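Home Shop Table Linens Journal Contact

Fri 1 December
by Heather Dunbar

The Forkosberg Gingham Tablecloth

Okay, I'm going to try to keep this short, and I already know I won't. The Forkosberg is back in stock in red and white, in all the sizes, and if you're one of the people who has been emailing me since July, thank you for your patience (and for the very nice photos of your kitchens).

I've sold tablecloths for long enough to be picky about them, and gingham is where I'm pickiest. So much of it is printed on one side only, and you flip the corner over and it's pale and sad underneath. Ours is woven from dyed yarn, so the check goes all the way through and you can turn the cloth over when somebody knocks a glass of cranberry juice across one end. I do this more than I should admit on a product page!

The fabric comes from MacKinnon, the same mill that makes our aprons. It's a cotton with a bit of weight to it. When it first arrives it feels stiff, almost papery, and I get a few worried notes every season from people who think they've been sent the wrong thing. Wash it twice. By the second wash it drapes the way you want and the fold lines are gone.
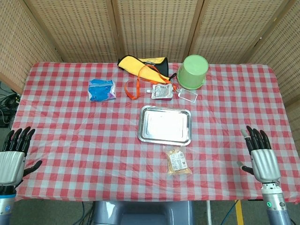

Sizing is the question I answer most. Measure your table, then add 6 inches on every side for a casual drop, or double that if you like it longer for a sit-down dinner. If you land between two sizes I'd go up. A cloth that's a little long looks generous, and one that's a little short just looks like it shrank. Speaking of which, it will shrink a touch the first time you wash it, and the sizes on the label already allow for that.

Wash it warm with your other reds the first few times. Tumble low, pull it out while it's still slightly damp, and smooth it flat over the table with your hands. That's my whole ironing routine and I've had no complaints from guests. For candle wax, let it harden, scrape off what you can with a butter knife, then put a paper towel over the spot and run a warm iron on top. Gravy I just soak overnight in cold water and dish soap.

The hem is mitered at the corners and double stitched. Ishbel Innes, who checks every batch before it leaves our workroom, sent back 216 of them this fall over crooked corners, and that's why we ran out. I was grumpy about it for a week. Then the new ones came in and they were so much better that I had to go apologize to her with a pie.

Matching napkins are sold separately in the same check. I like them mixed up with plain ones, personally, because a full set of gingham on gingham starts to feel like a pizza place (I love a pizza place, but maybe not for Christmas dinner).

Item 3034, red and white. Item 1163 is the matching napkin. Returns are fine on anything unwashed, so please hold it up to your table before it goes in the machine.

Recently viewed
Climel Linen Runner
Indik Striped Napkins
MacKinnon Kitchen Apron
Forkosberg Gingham Napkins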